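¿Por qué una taza brilla y no se le va el dibujo?

¡Hola otra vez! Hoy vengo a hablaros de una cosa que usáis casi todas las mañanas y que seguro que nunca os habéis parado a mirar despacio: la taza. Yo tengo muchas (demasiadas, según en casa), pero mi preferida es una que lleva un dibujo alrededor, con un cielo azul lleno de puntitos y un suelo rosa. Me encanta girarla poco a poco, porque el dibujo sigue y sigue, como un cuento sin páginas.

Y un día, mientras se me enfriaba la leche, me puse a pensar: ¿de qué está hecha? ¿Por qué no se deshace al fregarla? ¿Y cómo han pintado algo en una superficie curva sin que se arrugue? 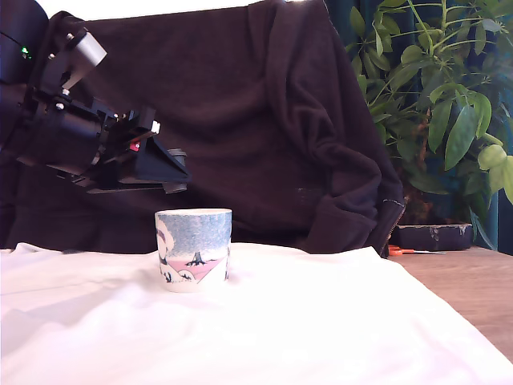 Primero fue barro

Las tazas de cerámica empiezan siendo arcilla, una tierra muy fina mezclada con agua. Si alguna vez habéis metido las manos en el barro de un charco ya sabéis cómo es: blandita, fría y pegajosa. Lo bueno es que se deja dar forma. Se puede hacer en un torno, que da vueltas y vueltas, o echando arcilla líquida dentro de un molde de yeso. El yeso se bebe parte del agua y deja una capa pegada a la pared. ¡Esa capa es la taza!

El asa se puede hacer aparte. Se modela un churrito, se curva como una letra C y se pega con barro aguado, que funciona como pegamento. Luego hay que dejar que todo se seque con calma.

Después viene el horno, y no uno de hacer galletas, sino uno muchísimo más caliente. Ahí dentro la arcilla cambia para siempre. Antes de cocerla, si la mojáis, vuelve a ser barro; después ya no hay vuelta atrás.

El brillo es casi un cristal

Lo que hace que la taza sea lisa y brillante se llama esmalte o vidriado. Es un baño que, antes de cocerse, parece pintura sosa y sin gracia. Con el calor se derrite y, al enfriarse, se queda como una piel de vidrio finísima. Gracias a esa piel el chocolate no se mete por los poros y la taza se lava bien.

¿Y el dibujo? Muchas veces es una calcomanía, parecida a los tatuajes de agua que os ponéis en el brazo. Se moja, se desliza sobre la taza, se alisa con cuidado para sacar las burbujas y otra vez al horno. Los colores quedan agarrados al esmalte. En la mía hay una mancha morada que se enrosca como el viento y una figurita naranja y oscura, diminuta, que tardé en descubrir. Yo me imagino que va camino de un pueblo que se llama Stornow y que allí es invierno los doce meses. Vosotros podéis inventaros otra historia, claro.
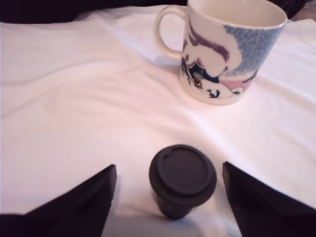
¿Para qué sirve la tapa de un vaso para llevar?

Para que la bebida no se derrame tan fácilmente al caminar y para que tarde más en enfriarse. El aire caliente sube, y la tapa le corta el paso a una buena parte.

Los vasos para llevar suelen ser más anchos por arriba que por abajo. Así, cuando están vacíos, se pueden meter unos dentro de otros y ocupan poquísimo — probad a hacer lo mismo con tazas de asa y veréis qué lío. Las tazas con las paredes rectas, en cambio, van estupendamente para que un dibujo dé la vuelta sin torcerse.

Inventa tu propia taza

Coged una tira de papel de 6 centímetros de alto y lo bastante larga para rodear un vaso. Dibujad un paisaje que empiece en una punta y termine en la otra, con cuidado de que los dos extremos encajen: si el camino sale por la derecha, tiene que entrar por la izquierda. Pegadla con celo alrededor del vaso y giradlo despacito. Yo dejé pasar 5 minutos antes de volver a mirar la mía, ¡y encontré un sitio perfecto para un árbol más!

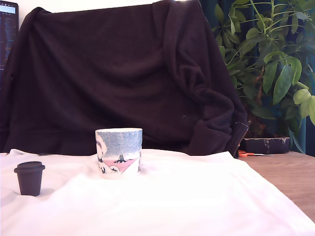

Una taza con dibujo y un vasito oscuro con tapa, sobre la tela blanca.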